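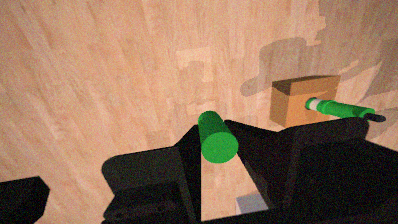

Figure 1. Wrist view in the simulator, green cylinder held between the fingers. Block and marker at right.

Teaching a Simulated Arm to Put Things Down
Final report, Robotics Project Course
Zarmeena Hayat and Nusrat Ansari

1. What we set out to do

Our proposal promised a simulated arm that would tidy a whole desk. Our advisor read it, wrote "which desk?" in the margin, and handed it back. The revised goal was to pick up one cylinder from a wooden tabletop and set it down inside a marked square, with other objects lying around to get in the way. We called the project Wada, a name we chose before we had any code and kept after we had too much of it.

Everything in this report happened in simulation. The lab's real arm was booked through August by people with deadlines scarier than ours.

2. Setup

We used Praltier, the simulator the course provides, with its stock two-finger gripper and a virtual camera mounted at the wrist. The wrist camera was the only input we allowed ourselves. A second camera looking down from the ceiling would have made the whole thing easier, and we thought of this in week one and rejected it on principle. By week five we missed it badly.

The tabletop texture comes from a pack named Skotelwood. Up close it smears, and the far part of the table turns into blocky streaks. We spent one evening trying to fix this and then declared it "visual variation," a term we were pleased to find in other people's papers too.

3. Method

We recorded demonstrations by driving the gripper ourselves with a game controller. Nusrat is good at this. Zarmeena's demonstrations include a long period of hovering while she works out which way is left. After throwing out the runs where the cylinder left the table, we had 587 demonstrations for training.

The policy is a small convolutional network that takes the current wrist image and the finger opening and outputs the next motion of the gripper. We trained 4 versions. The first had a bug that fed it the same image every time. It learned to move confidently to one place, which it did very well.

Clutter was placed at random: blocks and marker-shaped cylinders, mostly. Some of the markers were green, like the target. This was an accident of the color list, and we noticed it only when the policy started going after markers with real enthusiasm. We decided to leave the green markers in and see whether the network could learn the difference from shape.

4. Results

We tested the final version on 98 trials with object positions it had not seen. We sorted the failures by watching the recordings, which took longer than training did.

Picking went well. The fingers usually closed on the cylinder somewhere sensible, and the later versions mostly stopped chasing markers. Placing went less well. The typical failure was a good grasp, a smooth trip to the square, and then a release from too high up, after which the cylinder rolled wherever it liked. From the wrist camera the gripper's own fingers cover a lot of the table during a hold, so the policy has a poor idea of how far down the table is. We have the same problem when we look at those images, and we know where the table is supposed to be.

Shadows were the other trouble. When the arm's shadow fell across a block, the policy sometimes slowed down or steered around the dark patch. Turning shadows off made the behavior disappear, along with any hope of claiming the thing would work in a real room, so we turned them back on.

In 2 trials the gripper picked up the cylinder, carried it to the square, and kept holding it until time ran out. The scoring script called these failures. Nusrat still considers them a difference of opinion.

5. What we would change

We would record more demonstrations of the last few inches, done slowly, with the release at table height. We would also give the network a short history of images so it could remember the square after the fingers cover it up. The ceiling camera remains under discussion between the authors.

We would also start writing the report earlier. The section on training settings was rebuilt from our chat messages, a few of which were not suitable for an appendix.

6. Files

Code, demonstrations and trial recordings are in the course folder under Wada. The folder called Clollau is an older attempt at the same project. It does not run, and we would rather you graded the other one.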